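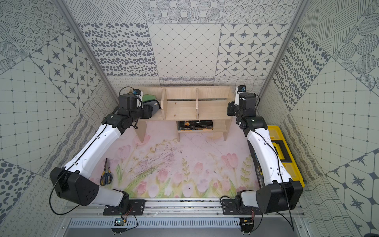
Figure 4.1. Two-arm workspace with shelf, mat and scissors.

Chapter 4
Teaching by Remote Control

Anyone can tidy a shelf. Describing how you do it, joint by joint, takes longer and makes you unpleasant company. So we demonstrate: a person steers the arms, and the machine keeps the record — hesitations, fumbles and all. Nidia Montoya's first set at Sondatar ran to 34 demonstrations, most of them excellent lessons in dithering. Section 4.1 asks which ones to keep.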